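Bikaser Support
Malleo Tray Stand: Frequently Asked Questions

Last revised: July
Applies to: Malleo tray stand, black, four-peg version

GENERAL

What is the Malleo?
A small stand for jewelry, watches, keys and similar items. It combines an oval tray with an upright rod and a horizontal crossbar. Long items hang from the crossbar and everything else goes in the tray. It is meant for a dresser, nightstand, desk or entry table.

What is included in the box?
Tray, rod, crossbar, one fastener, one hex key, and the printed assembly sheet. The pegs are attached to the crossbar at the factory and do not come off. Items shown with the stand in our store listing are not included.

How does it differ from the Malleo Mini?
The Mini has the same tray with no rod or crossbar. The Mini tray has no mounting hole, so it cannot be converted to the full stand later.

Is it available in other colors?
Not at this time. White was discontinued. Replacement parts for the white version are sold while stock lasts; contact support with your order number.

Can I buy a crossbar with more pegs?
No. A six-peg crossbar was tested. With the outer pegs loaded, the stand became too sensitive to uneven hanging, and the part was not released.

ASSEMBLY

How do I put it together?
1. Set the tray upside down on a folded towel.
2. Push the fastener through the hole and start it into the end of the rod by hand.
3. Tighten with the hex key until the rod stops turning, then add a quarter turn.
4. Turn the tray right side up.
5. Seat the crossbar on top of the rod with the pegs pointing down and turn it clockwise until it stops.

The crossbar should end up running the same direction as the long side of the tray. If it sits at an angle, see the next question.

The crossbar is tight but does not line up with the tray.
Loosen the fastener under the tray, turn the rod and crossbar together until the crossbar is parallel to the long side, hold the rod in place, and retighten. Do not back the crossbar off to correct the angle. A crossbar that is not fully seated will rotate under load.

The rod leans.
Check the fastener first. If it went in crooked, the rod will lean even when it feels tight. Remove it completely, restart it by hand, and retighten. If the rod still leans, roll it on a flat surface. A rod that wobbles as it rolls is bent and will be replaced under warranty.

Do I need to take the stand apart to move it?
Not within a room. Empty it and carry it by the tray with two hands. For shipping or a household move, remove the crossbar and rod and pack them flat beside the tray. Lifting the stand by the crossbar puts the full weight of the tray on the upper joint and is the most common cause of a loose crossbar.

I lost the hex key.
Any 3 mm hex key fits.

LOAD AND PLACEMENT

How much weight can the crossbar hold?
400 grams on each side of the rod. This is the limit for the two pegs on that side combined, with no distinction between the inner and outer peg.

Do the two sides need to match?
No, but a large difference should be avoided. With the tray empty, load the sides about equally. With the tray in use, an uneven crossbar is less of a concern.

How much weight can the tray hold?
1000 grams, spread across the tray. The tray itself can take more. The limit is set by the feet, which compress under heavier loads and leave marks on soft finishes.

Which way should the stand face?
Put the rod side toward the wall and the open side of the tray toward you. The rod stands at the edge of the tray, so this keeps the full width of the tray reachable from the front. Facing it the other way is not harmful, but you will be reaching past whatever is hanging.

How much clearance does it need?
Leave enough room behind the crossbar that hanging items do not rub the wall. A hand's width is sufficient in most cases. On a narrow shelf, check that both ends of the crossbar clear the shelf supports.

Will it slide?
It can slide on glass, polished stone and high-gloss lacquer, particularly when items are pulled off the pegs sideways. A thin non-slip mat cut to the footprint of the tray prevents this. On unfinished or matte wood a mat is not normally needed.

Can it be mounted on a wall?
No. The tray has no wall fixing points and the rod joint is not designed for sideways load.

USING THE PEGS

What fits on a peg?
Fine and medium chains, bracelets with a clasp, closed watch straps, hair ties, key rings, lanyards and badge reels. Rigid bangles fit if the opening passes over the peg.

My necklace touches the tray.
Hang it doubled: fasten the clasp, bring the two ends of the loop together, and place both over the peg. Long chains can also be run across two pegs on the same side. Allowing the lower end to rest in the tray does no damage to the stand. It does tend to collect with whatever is in the tray, and fine chains will tangle.

How do I keep chains from tangling?
One chain per peg for anything fine. Heavier chains can share. If more than one must go on a peg, put the shortest on last and fasten every clasp before hanging. An open clasp catches on its neighbor.

Can I hang earrings?
Hoops and closed leverbacks, yes. Studs and open hooks belong in the tray. Open hooks will stay on a peg but come off if the stand is bumped.

Items fall off when I remove the one next to them.
Lift up and off; do not pull toward you. If the problem continues, move the items you use daily to the outermost pegs, where there is a free side to reach from.

Which peg is best for keys?
Either inner peg. Keys are usually the heaviest item and are dropped back on with some force. Close to the rod, they move the crossbar less.

USING THE TRAY

What goes in the tray?
Rings, studs, coins, lip balm, cuff links, spare buttons, folded glasses. The rim is raised all the way around and will stop small round items from rolling off the surface. It will not contain liquids once the fastener is installed, as the hole is not sealed.

Is the tray lined?
No. A lining sheet is sold separately. You can also cut one from felt using the tray outline printed on the back of the assembly sheet. Trim a notch for the rod.

Small items slide to one end.
The surface under the stand is probably not level. Check by placing a coin on edge in the middle of the tray. A lining also corrects this in nearly all cases.

How should I divide the space?
There are no built-in dividers. A workable arrangement is rings and studs at one end, coins and other loose items at the other, and the center kept free for whatever you take off at night. Keep coins away from jewelry with soft stones.

PARTS REFERENCE

Use the picture to confirm which version you have before ordering parts. Count the pegs and note the position of the rod.
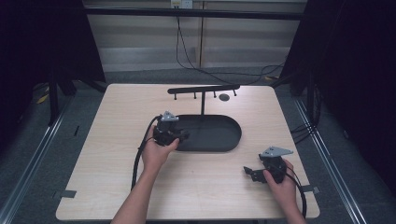
Four-peg stand, black. The rod rises at the far edge of the tray, two pegs on each side.

The part names used in this FAQ and on the order form are:
Tray: the oval dish with the raised rim.
Rod: the thin vertical piece.
Crossbar: the horizontal piece at the top, including the pegs.
Fastener: the piece under the tray. Not visible when the stand is upright.
Feet: the pads on the underside of the tray. Sold as a set.

My stand has the rod in the center of the tray. Is it a Malleo?
It is the first version. The crossbar is interchangeable with the current one. The tray and rod are not.

CLEANING

How do I clean it?
Dust with a dry cloth. For fingerprints, use a cloth dampened with water and a drop of dish soap, then dry at once. The Purico dry cloth is suitable for all parts, including the pegs.

What should I avoid?
Acetone, nail polish remover, abrasive pads, jewelry dip and any silver polish. Hairspray and perfume leave a film that turns gray on black surfaces. Wipe it off within a day if possible.

Can it be used in a bathroom?
Yes, away from the sink and shower. Remove the crossbar every few months and dry both ends of the joint.

There are light marks on the pegs.
These are usually metal transfer from key rings and wipe off with a soft eraser. If the mark can be felt with a fingernail, it is a scratch. Scratches from normal use are not covered.

SHIPPING, RETURNS AND WARRANTY

Who delivers the order?
Smits, for all standard orders. The tracking number is sent by email when the parcel leaves the warehouse. If tracking does not update, contact us and not Smits; the sender has to open the inquiry.

My stand arrived damaged.
Keep the box and the inner tray insert. Send photos of the damage and the shipping label through the support form. Damaged parts are replaced individually where possible.

Can I return an assembled stand?
Yes, if it is clean and complete. Take it apart and return it flat in the original insert. Stands returned assembled are often bent in transit, and the refund is reduced by the cost of the bent part.

How long is the warranty?
2 years from delivery. It covers bent rods, failed joints and detached pegs. It does not cover loads over the limits listed above, or damage from cleaning products.

A peg came off. Can I glue it?
Glue will hold for light items but voids coverage on the crossbar. Request a replacement crossbar instead. You do not need to return the old one.

Where do I find my order number?
On the packing slip and in the subject line of the confirmation email. It is not printed on the product.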